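May
By the kitchen correspondent, Pindon Hall newsletter

SPOONS, A RECKONING

The hall kitchen drawers were emptied last month for the first time since the new stove went in, and the results are now in shoeboxes on the servery. We own 188 teaspoons. We own 2 soup ladles, one of them bent. Forks are holding steady.

The surprise was the plastic. At some point the hall acquired a set of picnic cutlery in colours you would normally see on a bathroom wall in 1958, and it has been breeding behind the cake tins ever since. The Testent Street playgroup has asked for the spoons, on the grounds that they are light, don't clang and can be dropped from a high chair all morning without anyone flinching. They can have them. The knives are staying, though they have yet to defeat a scone.

Anything with a name scratched on the handle has gone in the box marked MINE?, which you are welcome to rummage through before the Mägi supper. Unclaimed items will be absorbed into the general population.

A reminder that the drawer beside the fridge is for serving spoons. It is not for batteries, birthday candles or the key to the Fleno Road shed, which we had replaced in March at a cost of $10 and which was under the tongs.

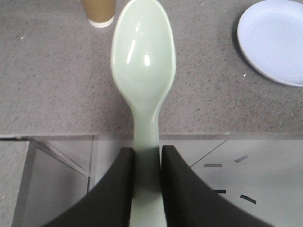

One of the green ones, bound for playgroup.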